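门将该早点下来

四月的联赛只剩一件事值得操心，就是落后一球的球队什么时候把门将撤下来。Lomell 队这个赛季几乎每场都给我操心的机会，在这一点上他们对观众十分慷慨。

先交代立场。我看冰球看了大半辈子，打得很差，教得更差，写得怎么样由编辑说了算。我的主张很简单：Lomell 的主教练 Esi Adjei 撤门将撤得太晚，几乎所有教练都撤得太晚，而大家对这件事的容忍程度，跟我们对牙医迟到的容忍程度差不多，嘴上抱怨，下次照样坐在那儿等。

惯例是最后一分多钟撤。落后一球，替补席上的教练看一眼大屏幕，再看一眼对面，最后朝自家门将招招手。门将从冰面另一头拼命滑回来，第六名场上球员跳下去，六个打五个，全场站起来。然后球在自家蓝线附近被断，对方一个平时连传球都接不稳的防守前锋慢悠悠推一个空门，全场坐下。观众席上总有人在这时候说：“看吧，我就说不该撤。”

这句话我听了许多年，每次说的人不同，语气倒是一模一样。它有一种让人无法反驳的力量，靠的是空门进球实在太难看。你输一比二和输一比三，积分榜上拿到的东西完全相同，是零。可是输一比三的那天晚上，教练看上去像个傻子，输一比二的那天晚上，教练看上去像个运气不好的正派人。职业生涯是由这样的晚上组成的，所以我理解他们。理解归理解，票钱我还是要念叨。

把账摊开来讲，并不需要什么高深的数学。落后一球，时间在走，你按部就班五打五，在剩下的时间里扳平的机会本来就小，而且每过一秒更小一点。多派一名进攻球员上去，你进球的机会变大，丢球的机会变得更大。平常日子里这是一笔蠢买卖，丢得比进得多，谁做谁亏。可是你已经落后了，丢球这件事对你的价钱打了折，折扣大到接近白送。进球的价钱却一分没降，还因为时间紧而涨了价。既然如此，趁着便宜多买一会儿，有什么可犹豫的？

这里头有个地方常常被说反。很多人以为撤门将是绝望之举，是把家具都劈了扔进壁炉取暖。按这个思路，自然要等到冷得受不了了再劈。可是家具如果迟早要劈，在屋子还剩点热气的时候劈，人会暖和得多。等到最后四十几秒才撤，六名球员在冰上的时间只够打一次像样的阵地进攻，要是那次进攻的第一脚——冰球没有脚，请原谅我，我父亲是看足球的——第一杆就打偏了，球绕着挡板滚出来，所谓六打五就只剩下六个人一起往回追。

我的建议是剩4分钟就撤。落后两球的话更早。落后三球的话，我个人不反对第三节开局就让门将回更衣室洗澡，不过这一条我不坚持。

对4分钟这个数字，反对意见大致有几路人马，我逐个得罪一下。

头一路是算体力的。他们说，最好的球员撑不了那么久，一个班次也就几十秒，4分钟六打五要换人好几轮，到后来冰上的就未必是你的头号得分手了。这话有道理，我承认得很痛快。Lomell 的攻击力大半系在 Marcelino Cabello 一个人身上，他今年的膝盖又一直在跟他闹别扭，让他在场上连站4分钟，等于让一匹老马跑完全程之后再去拉一趟磨。可是请注意，体力不够这件事在五打五的时候同样成立。你的第三组前锋五打五进不了球，六打五总不至于进得更少。多一个人站在门前，哪怕他唯一的本领是挡住对方门将的视线，那也是一门手艺，我见过有人靠它养活全家。

而且冰球有暂停。这个词对某些教练来说大概是外语。Lomell 这个赛季把暂停带回家的次数之多，我怀疑他们在攒着换什么东西。撤门将之后要是拿到进攻区争球，叫一次暂停，让 Cabello 喘口气，这难道是什么秘密战术？

另一路是讲士气的。丢了空门，队员垂头丧气，影响下一场。我对士气论向来有点敬畏，它永远没法证伪，又永远在输球之后才出场。如果一支球队会因为在必输的局面下多丢一个球而一蹶不振，那么这支球队的问题恐怕比撤门将的时机大得多，应当请别的专业人士来看。反过来说，球员们是知道时间的，他们看得见大屏幕。落后一球，还剩三分半，教练抱着胳膊一动不动，你觉得他们从这个姿势里读出了什么？有人说读出了信任。我在替补席后面那一排坐过不少场，从后脑勺看过去，读出来的更像是“晚饭吃什么”。

第三路人马最难对付，他们讲净胜球。联赛排名，积分相同要看净胜球，空门球也是球。我得说，在 Lomell 目前所处的名次上，为净胜球担心，属于在漏水的船上担心窗帘颜色。但是对排在中游的球队，这个顾虑是真的。那就请他们自己权衡一下，为了一个多半用不上的排序条件，放弃一个实实在在的扳平机会，到底合不合算。扳平就有加时，有加时就有积分。积分是排在净胜球前头的，这一点规程里写得很清楚，字还不小。

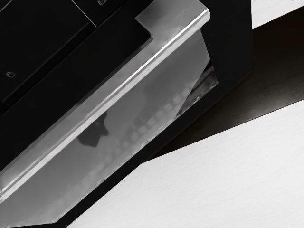
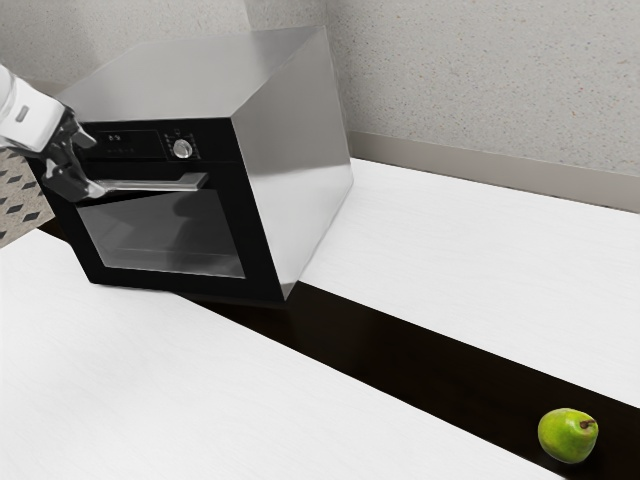 还有一路人，严格讲算不上反对，他们只是不喜欢。空门难看，六打五像公园里抢面包的鸭子，好好的一场球最后变成乱战，比赛的“体面”没了。持这种看法的多半是老球迷，我认识得最熟的一位是 Huguette Rey，她在 Quansah 冰场的同一个座位上坐过的冬天比现任队长的岁数还大。她的原话是，门将离开球门就像船长离开船，什么理由都不行。我说船长离开船是因为船要沉了，她说那更不行。我们就此打住，分吃了一包栗子。

体面这回事，我愿意多说几句，因为我觉得它才是真正管事的那只手，别的理由都是给它跑腿的。教练们都会算账。Adjei 教练当年做球员的时候以脑子快出名，她不可能不明白上面这点加减法。上赛季末她在一次球迷见面会上被问到这个问题，回答得相当坦率：早撤，赢了没人记得是我撤的，输了人人记得。我当时坐在第二排，很想站起来鼓掌，又觉得鼓掌会被误会，于是喝了一口咖啡。

这句话把事情说透了。教练面对的从来有两场比赛，一场在冰面上，一场在第二天早上。第二天早上那场的裁判是我们，是写球评的、打进电台的、在面包店排队时转过身来跟陌生人说“昨晚那个空门”的。我们判罚的尺度很不统一。按惯例行事而输球，我们吹得很松；违背惯例而输球，直接罚下。一个聪明人在这样的规则之下会怎么做，用不着请 Skiker 来建模。

既然提到了 Skiker，就顺便讲讲。这是联盟里好几支球队都在用的一套分析软件，Lomell 去年十一月跟着买了，花了2000块。对一支球衣赞助商是当地轮胎店的俱乐部来说，这是一笔需要开会的支出。软件我见过一次，很漂亮，有很多颜色。你把比分、剩余时间、争球位置填进去，它会给你一根小小的指针，指向“撤”或者“留”。那天演示的人把落后一球、还剩三分钟输了进去，指针毫不含糊地指着“撤”。屋里的人纷纷点头。当晚比赛，落后一球，还剩三分钟，留。还剩两分钟，留。我不知道那根指针当时在谁的包里，但它一定指得很寂寞。

我对这类软件并没有宗教感情。它假设两队实力相当，假设六打五有人练过，假设对方的空门射术正常，而我们这个级别的联赛里这些假设没有一条站得住。尤其是空门射术。我曾亲眼见过 Ustard 队的一名后卫从中线附近射空门，球打在门柱上，弹回来，打在他自己人的冰鞋上，出了进攻区。顶级联赛的数据说空门的代价有多大，到了我们这里恐怕还得再打个折。这又是一条应该早撤的理由，虽然写出来有点伤感情。

真正有分量的问题是练没练过。六打五跟五打四的多打少有相似之处，又很不一样：多打少的时候对方不敢把球往远处捅，捅出去也只是解围；六打五的时候对方每断一次球都抬头看你的空门，眼睛发亮。站位要不一样，回追的人要事先定好，蓝线上那两个人不能同时往里压。这些都要练。Lomell 每周的冰时有限，冰场要留给花样滑冰班、少年队，以及一个我至今不明白在干什么的成年人推石头小组（有人告诉我那叫冰壶，我说我知道，我说的是我不明白）。教练把宝贵的冰时给了防守反击和争球，轮到六打五，就在更衣室的白板上画一画。于是比赛里一用就散，一散就丢，一丢就证明了不该早撤。这个圈画得很圆，我挑不出毛病。

所以我的要求也可以降一降。不用一上来就4分钟，先每周练十分钟六打五，练到队员不会互相撞上为止。我看过他们互相撞上。

说到这里，总要说说门将的想法，毕竟被招下来的是她们他们。我们这个联盟没有性别的条文，门将位置上正好有几位打得极好的女选手，Lomell 的 Sunita Kasprzak 是其中之一，也是这支队伍今年还没有垫底的主要原因。我问过她，被撤下来是什么滋味。她说滑回替补席那一段是整场最累的，穿着全套护具，后面是空的，前面的人在吼，你要尽量快，又不能提前让第六个人跳下来，不然就是人数过多，要罚两分钟。坐下以后呢？她说坐下以后就跟你们一样了，干看着。我说你觉得该早点撤吗，她说这要问教练。过了一会儿她又说，反正早撤晚撤，空门丢的那个不算在她的数据里。

我觉得这是整件事里最健康的一种态度。空门球不算门将的，那么算谁的？算教练的。正是因为只能算教练的，它才这么难丢出去。假如联盟从明年起规定，空门失球一律记在看台上嚷嚷得最响的那个人头上，我相信撤门将的时机会立刻变得合理起来，看台也会安静许多。

有必要复盘一下上一场客场对 Ustard 的比赛，它是我动笔的直接原因，也是我还没消气的原因。大巴单程135分钟，暖气只往前三排吹。到了那边，观众席上坐了500人，我所在的客队球迷区可以拼一张麻将桌。前两节打得沉闷，各进一球，谁也没有想赢得太失礼。第三节刚过半，Lomell 后场传球失误，落后。余下的时间，Lomell 以一种无懈可击的耐心组织起一次又一次毫无威胁的进攻。他们把球捅进对方底角，追过去，被断，退回来，再捅。看得久了有催眠的作用。

还剩4分钟，我看替补席，没动静。还剩三分钟，Cabello 换下来喝水，没动静。还剩两分钟，进攻区争球，而且争赢了，球在 Ustard 的门前转了好一阵，这时候多一个人在门前会怎么样呢？我们永远无从知晓，因为 Kasprzak 正在冰面的另一头，兢兢业业地看守着一个没有人要进攻的球门。她当时用球杆在整理门前的冰屑，理得很整齐。

最后五十秒，教练招手了。Kasprzak 滑回来，途中球被断，她差一点要掉头，又被吼了回来。Ustard 的人射空门，偏了，死球。争球回到我们自己的区里，六打五从离目标最远的地方重新开始。时间到。一比二。

没有丢空门，体面得很。

电台的解说 Mackenzie McKinnon 那晚的总结是“Lomell 一直拼到了最后一刻”，我在大巴上听的重播，听到这里把耳机摘了。我跟 McKinnon 有些交情，也喜欢他的声音，但是恕我直言，一支落后的球队在最后一刻才开始拼，和一直拼到最后一刻，中文里是两个意思，在他的语言里想必也是。球评行业有一套专门为惯例准备的好词，稳健、沉着、相信体系。轮到有人破例，备好的词就换成了急躁、赌博、恐慌。同一个局面，招手早三分钟就是恐慌，晚三分钟就是沉着，可是照我看，真正恐慌的人往往一动不动。你去看车灯前面的鹿。

有读者会说，顶级联赛这些年不是越撤越早了吗？是的，在慢慢地早，每隔几年早那么一点，像冰川。这事说来还挺有趣，等有几位位置坐得极稳的教练试过、没被开除，别人才敢跟上。可见要改变一个惯例，光有道理是不够的，得有人拿自己的工作去试水温，而且得是一个丢得起工作的人。我们这一级的教练多半还兼着别的差事，Adjei 白天教中学地理。照理说她比谁都丢得起，没有哪所中学会因为空门球而解聘地理老师。可她还是等到五十秒。这说明体面的力气比工资还大，我对此颇有点佩服，一边佩服一边生气。

也有人劝我，这种级别的联赛，看个热闹，何必较真。这话我就更不明白了。如果是看热闹，那么六打五恰恰是全场最热闹的部分，为什么只给我们看五十秒？花同样的票钱，我宁可看4分钟的鸭子抢面包，也不想看4分钟有条不紊地输掉。哪怕到头来丢了空门，至少散场的时候大家有话可说。上一场散场，客队球迷区里唯一的话题是厕所在哪边。

公平起见，我也把自己可能错的地方写下来。第一，对手要是领先一球时根本不想进攻，缩成一团，多一个人上去未必撕得开，空间反而更挤。我看 Ustard 就有点这个意思，他们防守时五个人挤得能互相取暖。第二，早撤一旦成了习惯，对手会专门练远射空门，目前这门手艺在本联盟的荒废状态就不能再指望了。第三，Kasprzak 要是因为频繁往返而拉伤了腿，我会第一个装作从没写过这篇文章。

把这些都算进去，我愿意从4分钟退到三分钟。这是我的底价。再往下，就得请教练当面跟我谈，带着白板来。

下一个主场还是在 Quansah，对手的名次比 Lomell 高一截，落后一球的局面大概率会如期而至。Huguette 会坐她的老位子，我坐她旁边，栗子轮到我买。要是还剩三分钟的时候替补席上有人抬起手来，不管后面丢不丢空门，第二天早上我在面包店里会替教练说话，声音会大到让排在最前面的人也听见。这是我能提供的全部政治保护，请教练酌情使用。

2021年4月14日

附记：有两位读者来信指出，我上一篇专栏里把越位和死球写混了。他们是对的。其中一位还指出我用了“第一脚”这种说法，看来这毛病不止犯过一次，这回我索性留着没改。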